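Supper cart (Sundness)

A supper cart is a small licensed food stall on wheels, found in the town of Sundness and a few places nearby. Pushed by hand or towed behind a car. Sells hot food in the evening, mostly soup, filled rolls and fried potatoes. Differs from a food truck in that the cook stands outside it.

History

The first carts worked the ferry landing, selling to crews coming off the late boat. No permits then. Complaints about smoke led the town to set up a permit system, with 30 permits in the first year and a wait list after that. Number later raised to 61, where it has stayed.

Most older carts were built by Westerberg, a local trailer shop, now closed. Steel body, two burners, fold-down shelf on the customer side. Newer ones come from Hetico and are lighter but have less storage, a common complaint among owners. Some owners have put the old Westerberg shelf on a Hetico body.

Rules

Permits run for one year and are renewed in October. The fee is $2,000, payable in 2 parts. A cart may not park within sight of a restaurant's front door while the restaurant is open, a rule that has been argued over many times and is enforced unevenly. Gas bottles checked at renewal. No seating allowed, altough standing shelves are fine.

Food

Fish soup is the standard dish. Also corn on the cob in late summer, sausage rolls, potato cakes.

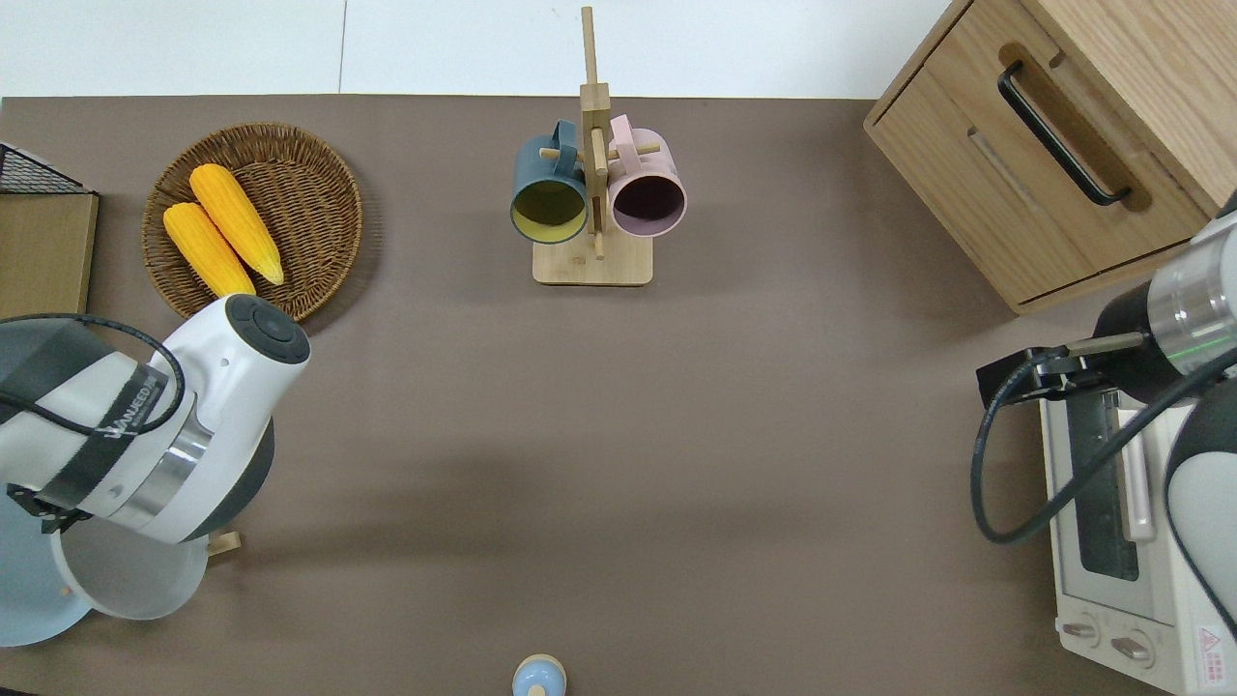
Prices are chalked on the side of the cart and usualy rounded to the dollar. Seletti, the bakery on the harbor road, supplies rolls to many of the carts. Day-old rolls go into the bread soup sold on Mondays.

See also

Food truck
Street food
Sundness ferry landing

Page last edited Sunday, October 6, 2024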